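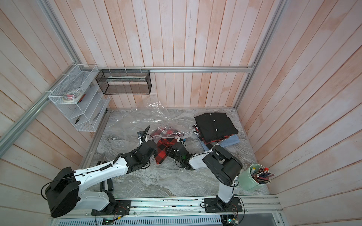

The Iltgate robotics club's two arms at work on a plaid flannel.

Packing a suitcase, the slow way: Iltgate students teach two robot arms to put clothes in a bag

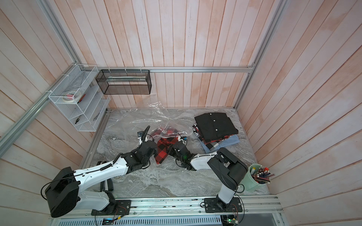 By Ans De Smet
Saturday, March 14, 2026

If you have ever knelt on a storage bag full of winter sweaters and wondered whether there might be an easier way, you will find good company in the robotics club at Iltgate, where the students have spent most of the school year on exactly that chore. Their project is called Skistotov (it was the name of a bear in a story one of them wrote in grade school, and it stuck), and the goal is simple to say and very hard to do: two robot arms, side by side, should take a stack of folded clothes and get it into a clear plastic bag.

The arms are bolted to one long rail along the front of a booth with pink-and-white wooden walls. The flannel in the red-and-black check has become something of a club mascot, and the younger members will tell you quite seriously that it is the most difficult shirt in the county.

"A box stays where you put it," said Lena Ramanauskas, a senior who leads the project and who was kind enough to explain everything to me twice. "A shirt has its own ideas. And then the bag is worse than the shirt, because it's shiny and it's see-through and it moves whenever you breathe on it."

The club meets after classes and on some weekends, and each practice run is steered by a pair of students, one for each arm. They have to talk to each other the whole time, which makes for a lot of "wait, wait, let go, no, you hold it" and a good deal of laughing. Every run is saved, and the saved runs are then used to train the arms to try the job by themselves. Since January the club has saved 383 of them, and Ramanauskas would like a good many more before the spring meet.
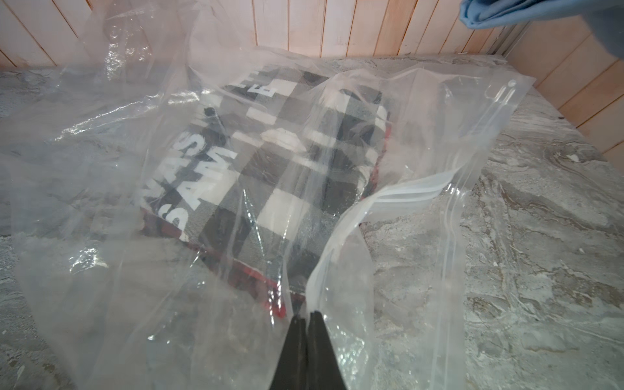

Getting hold of the bag at all took up most of the fall, she told me. The students tried pinching it in the middle, then at the corners, and after plenty of arguing they settled on going for the opening edge first and worrying about the clothes later. There is still some disagreement about this, and I was asked by two separate people to write down that the corner method was never given a fair chance.

The spring meet will be held at Uvden, a bus ride of 90 minutes, and it is the first time the club has entered anything in the household tasks class. Teams get 3 tries, with the best one counting, and the judges look at how neatly the clothes end up as well as whether they make it in. The club would be happy with a score of 80, which would put them through to the next round in the summer.

In the meantime they could use clothes! Old shirts, scarves and pillowcases are all welcome, the more patterned the better, and they can be dropped off at the front office on any school day. Please wash them first, and please leave the buttons on, as the students want those for practice too.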